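Home | Guides | Parts | Contact

Drinadgate Orna Home Dehumidifier
Set-up guide, section 2: Placing it, first run, draining

Read section 1 first if the box is still taped shut. Section 3 is filters and winter storage.

2.1 Before you plug in

Leave the unit standing upright for 8 hours after delivery. Even if the driver swore it rode upright. The oil in the compressor needs to settle back down and there is no way to hurry it.

1. Peel off all the blue tape. There are strips inside the bucket too, and one under the float.

2. Pull the bucket straight out toward you. Lift the float with one finger and let it drop. It should move freely.

3. Push the bucket back until it clicks. No click, no run. The unit won't start with the bucket loose and the light will just blink at you.

4. Check the filter is seated. Slides in from the left side, tab facing out.

CAUTION: Do not lay the unit on its side to get at the casters. Tip it back against a wall, a helper on the other side, and press them in one at a time.

2.2 Picking a spot

Most call-backs are about placement. The Orna pulls damp air in the back and pushes dry air out the top, so both need room.

1. Flat, hard floor. Tile, concrete, vinyl all fine. Thick carpet chokes the bottom vent and the casters sink.

2. Keep 9 inches clear behind and on both sides. More above if there's a shelf.

3. Stay away from the dryer, the furnace, and any window that gets opened daily. Close doors and windows in that room or you are drying the yard.

4. Don't park it in a walkway. The cord is short on purpose. Do not use an extension cord, and don't run the cord under a rug.

5. If you are draining by hose, pick the spot by the drain first and the outlet second. Water only goes downhill.

Note: bedrooms are OK but it hums. Low fan helps.

Tile floors: the casters roll easily on glazed tile, so lock the front two once it's in place. A wet tile floor is slippery, wipe up drips from the bucket right away. Same goes for a hallway people walk thru in socks.

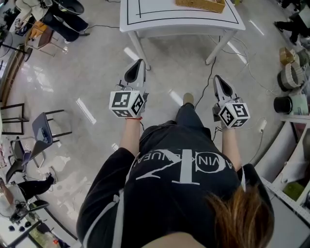

2.3 First run

1. Plug into a grounded wall outlet. Not a power strip. Press TEST on the outlet if it has one, then RESET.

2. Press POWER. Fan starts first. Compressor comes on a few minutes later with a low thunk. Normal.

3. Set the fan to HIGH and the humidity to CONT (continuous). Leave it there overnight.

4. Next morning empty the bucket and set the humidity where you want it. Start at 50 and leave it for a week before fiddling.

5. Write the room reading down. The display shows the humidity right at the unit, so a far corner can read higher.

Note: a full bucket on the first day is common in a basement. A dry bucket is not. If there is nothing in it by morning see 2.6.

CAUTION: If you smell burning or the plug is hot, unplug it and stop. Call the parts desk. Don't "just try it again."

2.4 Emptying the bucket

The unit shuts itself off when the bucket is full and beeps until you deal with it.

1. Press POWER to stop the beep.

2. Wait a moment for the last drips off the coil.

3. Pull the bucket out with both hands. It's heavier than it looks.

4. Pour it down a sink or floor drain. Do not drink it, do not give it to pets, don't use it in a CPAP or a humidifier. Fine for a lawn.

5. Rinse the bucket with warm water and a drop of dish soap every couple of weeks. No bleach, it eats the float magnet coating.

6. Push back in. Click. POWER.

If it keeps beeping after you put it back, the float is stuck up. Wiggle it.

2.5 Draining by hose

Better option if you'll be away. You need a standard garden hose, female end, cut to reach the drain. Hose not included. The Schmieder drain kit has one at the right length with the washer already in, but any hose will do.

1. Unplug the unit. Take the bucket out.

2. Find the round cap low on the back. Unscrew it counterclockwise. Pull the rubber plug behind it and keep both, you need them to go back to the bucket.

3. Check there's a washer in the hose end. Most leaks are a missing washer.

4. Screw the hose on by hand. Start it straight. The fitting is plastic and strips if you force it. No wrench.

5. Run the hose to the drain, downhill all the way. No loops, no kinks, no going up over a sill and back down.

6. Put the bucket back in (yes, still needed) and plug in.

7. Come back after an hour. Water should be coming out of the hose end and the bucket should be empty or nearly. If the bucket is filling, the hose is higher than the fitting somewhere.

Note: to drain into a sink or out a window you need a pump. The Orna doesn't have one built in. The Pritham add-on pump sits beside the unit and has its own manual, follow that one for the tubing.

CAUTION: Hoses left running outside can freeze. Go back to the bucket before the first cold night.

2.6 If something's off

Won't start, no lights. Outlet dead or tripped. Try a lamp in it.

Lights on, won't start. Bucket not clicked in, or the room is already drier than the setting. Turn setting down.

Runs but no water. Room too cold (under 60 F it struggles), filter clogged, or a door open somewhere. Also check it isn't set to FAN only.

Frost on the coil. Some is normal in a cool room. It defrosts by itself, the DF light comes on and the fan keeps going. Leave it alone. Don't chip at it. If the frost is thick and stays, clean the filter and move the unit somewhere warmer.

Puddle under unit. Bucket cracked, hose washer missing, or the plug from step 2 of 2.5 was never put back. Check in that order.

Loud rattle. Usually a caster not all the way in. Unplug, empty the bucket, tip back, push.

Turns off and on a lot. It's sitting right at the setting. Lower it a little, or move it off the wall.

Room feels warm. It will. The unit gives off heat, especially in a small room with the door shut. Not a fault.

Code E2. Humidity sensor. Unplug for 10 minutes, plug back in. If it comes back call us.

2.7 Filter, quick version

Full instructions in section 3. Short version:

1. Unplug. Slide the filter out by the tab.

2. Vacuum it, or rinse under a cool tap.

3. Let it dry all the way before it goes back in. Not in the dryer, not on a radiator, it warps.

Do this every 2 weeks in the wet season, once a month otherwise. The filter light comes on by hours run, not by dirt, so look at it yourself. Homes with dogs, more often. Hold the FILTER button until the light goes out to reset the clock.

Never run it without the filter, even for an afternoon while the filter drys. Lint gets into the coil and that's a service visit.

2.8 Moving it later

Power off, unplug, bucket out and emptied, hose off, plug and cap back on. Wrap the cord on the hooks. Roll it on flat floor, carry it on stairs, upright, two people. If it had to go on its side in a car, 8 hours standing again before you switch on.

Changes in this revision (June): hose steps re-ordered, E2 wait time added, frost entry rewritten by Heike Rathjen. Part numbers moved to the back. Old section 2.9 on the wall bracket is gone, bracket discontinued.

Parts and warranty questions: Nkechi Aliyu, parts desk, weekdays 9 to 4. Have the serial number ready, it's on the sticker behind the bucket.

Contact us | Copyright Drinadgate. All rights reserved. | Back to top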